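**Ticket 251 – arm stops short of the lower drawer handle**
Project: Trulau (student team, tidy-up task)
Status: open, waiting on a second opinion
Priority: medium, but the Statdale demo is in June so please don't let it sit!

Hi all, me again. I'm moving this out of the group chat and into the tracker so it stops getting buried under lunch orders.

**What's going wrong**
The task is simple enough on paper: open the lower drawer, pick up the can, put it in the drawer, shut the drawer, leave the bowl alone. The upper drawer is fine. The lower one is where it all goes sideways – the arm heads down, slows up, then throws a reach limit error just before it gets to the handle. Same spot every time, which I suppose is good news (sort of).

**What I've tried**

- Restarted everything, arm first and then the Endelia controller. No change.
- Rolled back to the config we had before the break. Still stops, and now the log is full of grumbling about missing labels, so I put the new one back.
- Checked the handle height in the Semaan model against a tape measure. Ours was out by 3 cm! I was sure I'd cracked it. Fixed the number, reran, and it got closer but still faulted.
- Dropped the speed on the downward move. Slower fault, same fault.
- Opened the drawer by hand and started the run from the can pickup. The planner is perfectly happy with that, so I reckon the can side of things is all right.

**Log from the last run**

```
plan: open_lower_drawer
joint 2: target 96 deg
joint 2: soft limit reached
abort: reach
```

So my guess is the soft limit on joint 2. I have a feeling somebody tightened it when we were worried about the elbow clipping the bench, and it's never been set back. I haven't touched it myself – I'd like someone who knows the arm better to have a look before I go loosening safety limits at the end of a long arvo.

**What I need**
Can whoever set the limit tell me what the old value was? And if anyone's keen to try the cabinet a bit closer to the arm, go for it, just re-tape the floor marks and write the new position in here.

I'll keep testing the can pickup in the meantime with the drawer already open.
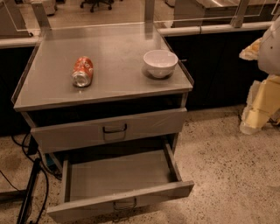
Lower drawer open, upper one shut, can on its side and bowl towards the back.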